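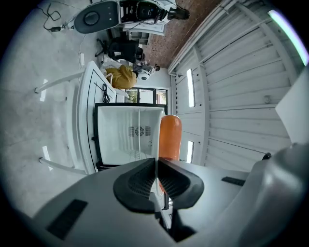
**Reality show contestant posts: how do I tell a paid post from a personal one, and why do the dates not match?**

Posted by Leonora Buenaventura

I keep a spreadsheet of Instagram posts by the cast of Plevden (seasons 1 and 2) for a fan wiki. Each row has the account, caption, post time, type (personal, show promo, paid) and a link. I have 1601 rows so far and two problems.

First, the type column. Some cast members use the paid partnership label, some put a hashtag at the end of the caption, and some do neither but tag a company. One of the season 2 finalists posted a birthday message to her sister and tagged Notgate, the jewelry company, on the necklace. I have it as personal. Another editor changed it to paid. Which is right?

Second, the times. I record what I see on my screen, and other editors record what they see on theirs. We now have the engagement announcement listed on two different days, and the recap article that cites our page used the wrong one.

Stories are a side issue. They expire before most of us can log them, so if there is a standard way to cite one, I would like to know it.

---

**Joon-young Moon**

Take the type column first. You are using one column for two separate facts: what the post is about, and whether a commercial relationship was disclosed. A birthday message can be both personal and paid. Split it.

- `subject`: family, show, event, product, other
- `disclosure`: label, hashtag, spoken, none seen
- `tagged`: account names, separated by semicolons

The necklace post becomes family / none seen / Notgate. You are then recording what was on the page, and readers can draw their own conclusion. Do not write "paid" unless there is a disclosure or a published statement from one of the parties. A tag on its own can mean a sponsorship, a gift, a loan from a stylist or a purchase.

"None seen" is deliberate wording. Labels can be added or removed after posting, so add a `checked` column with the date you looked.

For times, store UTC and convert on display. The time shown in the app is converted to the viewer's local zone, so two editors in different zones can both be reading it correctly and still get different days. If you are logging on a desktop browser, inspect the date under the post and look for a time element with a `datetime` value. A value ending in Z is already UTC. Copy the whole string and do not round it.

For the existing rows you need to know who entered each one. If your wiki keeps page history, match rows to editors, ask each editor for their zone, and apply the offset in bulk. Check for daylight saving. A row entered in October and one entered in December by the same person may need different offsets.

---

**Sang-wook Ha**

just put the date the magazine used. if the magazines say it was the 14th people will search for the 14th

---

**Elikem Laryea**

I would not do that. Entertainment sites often take the date from a fan account or a wiki, and in this case the recap took it from yours. You would be citing yourself.

On stories: cite the account, the date and time you viewed it, and a saved capture with the username and the age indicator ("3h" and so on) visible. Subtract the age from the viewing time and record the result as a range, as the indicator only shows whole hours. If the story was later kept as a highlight, link that too, but keep the capture - highlights get edited.

Give secondhand captures a lower status. We ran a similar log for Carhuamaca, a much smaller cast, and ended up with a `source` column holding "direct", "repost" or "press". Reposts from fan accounts were sometimes cropped so that the label line was missing, which affects the disclosure column as well. In those rows we left disclosure blank and did not use "none seen".

One disagreement with Joon-young: I would skip the bulk offset for old rows where the post is still up. Reopen the post and copy the value. It is slower, but you will catch edited captions on the way. Use the offset only for deleted posts, and mark those rows as estimated.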